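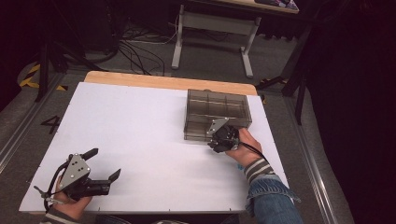

Hand-held grippers and a compartment box on a white board, during a teaching session at station 4.

Teaching by demonstration (robots)

Teaching by demonstration is what people in my line of work call it when you show a robot a job instead of writing the job out as code. You'll also see it called imitation learning, learning from demonstration, kinesthetic teaching (if you're pushing the arm around yourself) or teleoperation (if you're steering it from somewhere else). The names overlap and people argue about them more than they need to. I've been writing and tidying this page for the Nemthorpe wiki for a good while now, so please forgive me if it sounds like me talking, because it is.

The basic idea

A person does the task. Something records what the hands did, and usually what a camera saw while they did it. Do that many times over, feed the recordings to a learning program, and you hope the program picks up how to move when it sees a similar setup. The recording of one go at the task is called a demonstration or an episode. We say "episode" at Nemthorpe, and Lorcan Conneely says "take", like he's shooting a movie, and I've given up correcting him!

The part I love is how ordinary the tasks are. Opening a box, putting a part in a slot, folding a cloth. You'd never think twice about doing them at home, and then you try to do one slowly and cleanly with two fingers per hand and you feel like you're wearing oven mitts.

Ways of doing it

By hand on the robot. You grab the arm and move it through the job while its motors go slack. It's very direct and you feel exactly what the arm can reach. It's also tiring, and your own body tends to get between the camera and the work.

By remote control. You hold a controller, or a smaller copy of the arm, and the real robot follows along. This is how I learned, on the old Arkbridge leader arms, which had a sticky second joint that everybody learned to work around. The nice thing is that the robot itself does every motion, so whatever you record is something it can do. The bad news is the lag, and the lack of feel. I cracked a good many plastic lids before I learned how hard I was pressing.

With hand-held grippers. You leave the arm out of it and carry the gripper in your own hand, one for each side if the job takes two. Your arms supply the motion, and the fingers of the tool do the touching. This is the quickest to learn by a mile. Chutima Mahawong had my nephew making usable episodes before lunch (he's in high school and was mostly there for the sandwiches). You do need to remember that your shoulder bends in ways a robot's may not, so a lovely smooth reach can turn out to be useless later on.

Working with two hands

Two-handed jobs are where things get fun. With a box, for example, one gripper can press against the near edge while the other stays open and waiting, and it's easy to forget the waiting hand is being recorded too. If it drifts around while you think, the robot may learn to drift around as well. Fuseini Eshun's advice was to park the idle hand somewhere deliberate and start each episode from the same pose, and I've stuck to that ever since.

Smoky or clear plastic is its own little headache. You can see straight through to the divider walls inside, which is handy for you, but the edges are harder for a camera to pick out than a plain painted block would be. A plain light surface under the box helps. We tried a patterned cloth once in October and threw out the whole afternoon's work.

What makes a good episode

Steady speed, mostly. Beginners rush the reach and then hover over the grasp. Go a bit slower than feels natural on the way in and don't dither at the end.

Vary the start. If the box is always in the same place, the robot learns the place and pays little attention to the box. Move it toward the far edge, bring it closer, turn it a little.

Keep the fumbles separate. There's a real difference of opinion on this one. Nkrumah Kyei keeps recordings where the person slips and then recovers, on the grounds that robots slip too and need to know what to do next. Mansa Frimpong wants only clean runs in the main set. I side with Nkrumah as long as the recovery is a good one, but our Grultaten set was built Mansa's way, and it's held up fine.

How many do you need?

It depends, sorry. The Grultaten set has 1127 episodes in it, all of them small container jobs, and I wouldn't take that as a target for anything else. A simple pick-up needs far fewer. Anything with a lid, a latch or a floppy part seems to eat recordings for breakfast.

Common problems

Cables. A gripper with a cord on it will tug at your wrist just when you don't want it to, so leave slack behind your hand before you begin.

Sleeves. A loose cuff can slide down over the tool or catch on the work. I push mine up and they come right back down.

Labels. We spent two days once sorting out episodes that had been saved under the wrong task name, and I'd like never to do that again. Say the task out loud, check the name on the screen, then start.

See also

Baidoo gripper notes
Episode naming at Nemthorpe
Leader arms (Arkbridge)
Grultaten set, contents and known gaps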